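Last updated: December

We use cookies to remember your seat preferences and keep you signed in. Accept / Manage choices

Section 4: Setting Up Your Event in Cetamel

Welcome back! If you have worked through the first three sections, you already have a house account, a venue profile and at least one login that works, and you are ready for the part most people bought Cetamel for, namely putting a show on sale. We will use a dinner-and-tribute-act evening at the Hidstead Ballroom all the way through, as it uses nearly every setting (tables, meals, a support act, a late bar) and you can simply skip whatever your own night doesn't have.

Set aside a quiet hour if you can. It won't take all of that, but it is much nicer to do this without the box office phone going.

Before you start

Have these beside you:

- the signed contract or deal memo for the act, with the exact billing
- your room capacity as printed on the fire certificate
- the menu, or at least the number of courses
- your ticket prices, with and without the meal

4.1 Create the event

1. From the Plandberg home screen, open Events and choose New Event. If you don't see New Event, your login is set to Door Staff, and someone with a Manager login will need to change it.

2. Type the event title exactly as the contract has it. Tribute acts can be very particular about this, and quite rightly, so check whether it should say "A Tribute to," "The Music of" or something else again. The title prints on every ticket, and tickets that have already gone out won't change when you edit it later.

3. Enter the door time, the dinner time and the show time in their separate boxes. Please don't squeeze all three into the description! Guests get a reminder on the day, and it reads from the boxes.

4. Choose a room. For our Hidstead evening this is Main Floor, which holds 418 when it is all theater rows and a good deal fewer once the round tables are out.

Note: The room total shown here is the one you gave in your venue profile. If it looks wrong, go back and correct it in Section 2 before you carry on. Changing it after tickets are on sale will unseat people, and you will have a very long Tuesday.

4.2 Lay out the floor

5. Click Floor Plan, then Start from Template. Pick Cabaret if you are serving dinner and Rows if you are not. There is also a Mixed template, with tables at the front and rows behind, which suits rooms that sell a cheaper show-only ticket.

6. Drag the stage to where it really stands in your room. We do see a lot of plans with the stage left in the top corner, and every "best view" label on the plan is worked out from it.

7. Add your tables. Our example has 40 of them. You can place one, set the number of chairs, and then use Duplicate for the rest, which saves your wrist no end.

8. Hold back any seats you don't want sold. Most houses keep 2 beside the sound desk for the act's own crew, and a few more near the door for guests who would like a short walk. Held seats show gray on your screen and don't appear to the public at all.

Caution: A table marked Sold Whole can only be bought as a whole table. If you tick this for every table, couples and single guests will find nothing to buy, and they will telephone you to say so. 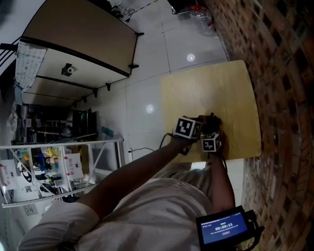 4.3 Add tickets and meals

9. Open Ticket Types and add one line for each price. Keep the names short and plain, such as "Dinner and Show" or "Show Only." Anything longer gets squashed on a phone.

10. For each line with a meal, switch on Meal Choice and list your dishes. Guests choose as they book. You can set a closing point for changes, and we suggest 60 hours before doors, which gives most kitchens time to order.

11. Switch on Dietary Notes. It is off to begin with. The notes come through on the kitchen sheet beside the table number, in whatever words the guest used, so do read them through before you hand the sheet over.

12. If the act is paid a share of the door, open Settlement and choose Angelovski Split. This takes the meal out of the ticket price first and divides only what is left. Flat Split divides the whole price, salmon and all, so be sure which one your contract means.

4.4 Check and publish

13. Click Preview and buy yourself a ticket. Preview tickets cost nothing and vanish when you close the window. Try a table at the front, then a single seat at the back, and try it on your phone too.

14. When you are happy, click Publish. The page goes live within a few minutes. If you would like it to go on sale later, choose Schedule and set a time, such as 9:00 a.m., when somebody will be at the desk to help.

15. Print one test ticket and scan it with the door scanner. You should hear a single beep and see the table number on the screen. Two beeps mean the scanner is still loaded with your last event, and you will need to choose Refresh from its menu.

Note: When the last seat goes, Cetamel adds "Sold Out" to the title and opens a waiting list by itself. To switch the waiting list off, go to Events, then After Sellout. Returned seats are offered to the list in the order people joined it, and each guest gets an email with a link to pay.

Door lists, scanners and late arrivals are covered in Section 5.

Get Plandberg tips for busy venues in your inbox. Enter your email to subscribe. You can unsubscribe at any time.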